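Flistham Repair Evenings Move to the Old Seed Hall for the Fall

If you have ever carried a toaster up the back stairs of the Flistham library, squeezed past the coat rack and then waited on the landing with it tucked under your arm, you will be glad to hear that the monthly repair evenings are moving to the ground floor of the old Seed Hall, where there is a proper wide door and not a single step between the sidewalk and the tables.

The evenings began three winters ago as a small thing, a few neighbors with screwdrivers and a kettle, and for a long time the upstairs reading room suited them very well. Then word got out (as it does in Flistham, usually by way of the bakery line) and by this past July the list of people waiting for a turn ran onto a second page. Over the last season 306 items came through the door. There were lamps and radios, of course, but also a doll's pram, two accordions, a bread machine that had been making flat bread since it was a wedding present, and so many zippers that one of the sewing tables now does little else.

The Seed Hall has stood mostly quiet since the feed business moved out to the county road. Older readers will remember the smell of it, and the long counter where children were given a paper twist of sunflower seeds if they behaved, or sometimes even if they didn't. The counter is still there. It has been cleaned and oiled and will be used as the welcome desk, so when you come in, please stop there first and give your name and a few words about what is wrong with your item. "It makes a noise" is perfectly fine!
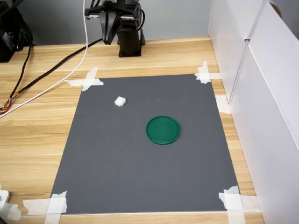
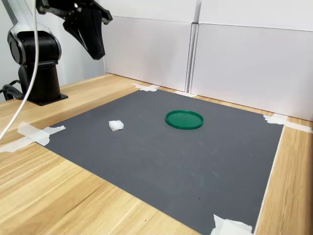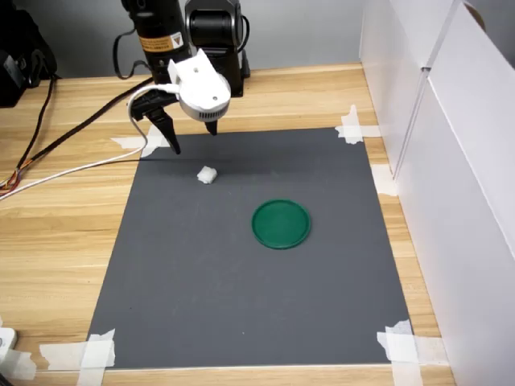

Page last changed: 9/26/19

The new room will hold 30 work places, which is a great many more than we have been used to, and they will be grouped by the kind of job. Sewing and mending will be under the front windows, where the light is best in the early evening. Small electrical items go along the left side, near the outlets. Clocks and watches have asked for a corner out of the draft, and they shall have it. Bicycles will be seen in the covered yard for as long as the weather allows, and after that we will have to put our heads together, as the new floor is not something anyone wants to see chain oil on just yet.

Sundqvist, the hardware store on the square, has kindly offered to keep a drawer of the parts that are asked for most often, such as fuses, lamp sockets, plugs and those little rubber feet that always go missing from mixers. You can buy them at the counter there before you come, and they will happily look at the old part if you bring it along. Vemetti, the fabric shop next to the post office, is sending over a box of thread and buttons for the first evening, with a jar of odd buttons for the children to sort through while the grown-ups wait.

There is still no charge for a repair. A donation jar will stand on the welcome desk as before, and what goes into it pays for coffee, light bulbs and the insurance. Last season it also covered a second sewing machine, which was bought used from a lady in Drernetti and has run like a dream ever since. Visitors from Drernetti have always been welcome at the evenings, by the way, and the number 106 bus now stops right across the street from the hall, which should make it a good deal easier to come over with something heavy in a bag.

A few practical matters. Doors open at half past five and the last item is taken in at eight. Please bring no more than two things per household, at least until we see how the new room manages. Microwave ovens and anything that runs on gas can't be accepted. If your item has a cord, a battery or a charger, bring that too, and if you still have the manual in a kitchen drawer, so much the better.

The hall seats 100 on the days it is used for suppers, and there will be plenty of chairs along the wall for anybody who would just like to sit and watch. Soup will be served from six, bean or tomato, with bread from the bakery. Anyone who can lend a large soup pot with a lid is asked to leave word at the library desk.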